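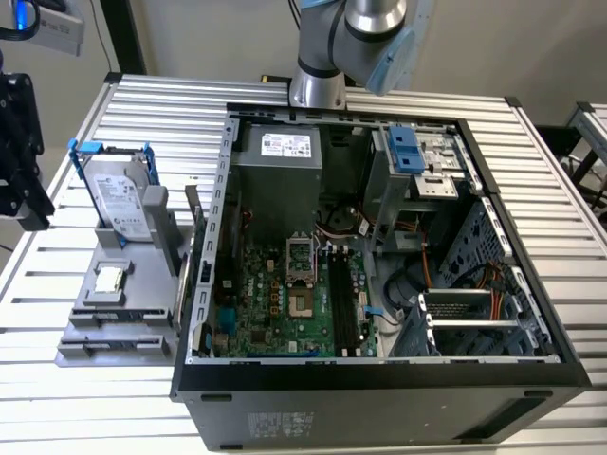

Subject: Re: Open afternoon at the Jiltmont workshop – what will we see?
From: Hinata Higuchi
To: repair-and-reuse list

Man-sik Chae wrote:

> I missed the sign-up for the September visit but I gather a few of you
> went. Was it a proper demonstration or mostly slides? I'm chiefly
> interested in whether the arms can cope with memory and processors,
> as we still do all of ours by hand and it takes up most of a
> morning. Also, do they intend to let outside groups bring machines?
>
> Man-sik

Hello Man-sik, hello all,

Mostly demonstration. There were 18 of us, split into two groups, and each group had 33 minutes at the bench. The slides took ten minutes at the start and can be skipped if you go to the next one.

The job they are working on is taking parts out of old desktop PCs and putting parts in. The tower lies on its side with the panel off, and the loose parts go in a grey plastic fixture next to it, with a place for the hard drive and a shallow pocket for the processor. The person running our session said the fixture took them longer to get right than the arm did. If a part sits slightly askew at the start, everything after it is askew as well.

They call the control software Pronel. I asked whether it was for sale and the answer was no, and not soon.

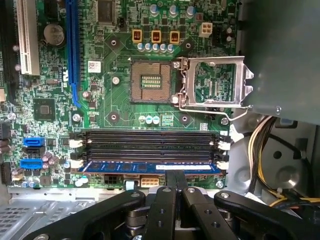 On memory, then. The difficult part is the push. A module needs a fair amount of force to go home and the clips at the ends have to close, and the gripper has very little room between the slots and the power connectors along the edge of the board. They told us they have logged 2759 attempts at this step on several kinds of board. They would not give us a success rate, and I did not press them.

On processors, they are more careful. The lever and the load plate are treated as separate jobs from placing the chip, and each is practised by itself. A bent pin in the socket means a scrapped board, so they use boards that were going for scrap anyway. Someone in our group asked about thermal paste. It is not part of the work at present.

Speed is not the strong point. A full run through the list of steps can take up to 61 minutes, and you or I would be done well before that. They said so themselves.

As for outside machines, yes, in principle. They want desktop towers only, no laptops, with the drives wiped beforehand. Kidudel has already promised them a pallet. The form to fill in is with Gu, the firm that handles their bookings, and I can forward it if you write to me off list.

One practical note for anyone going: the car park entrance is on the far side of the building from the sign, and the door is locked after two o'clock. Ring the bell.

Hinata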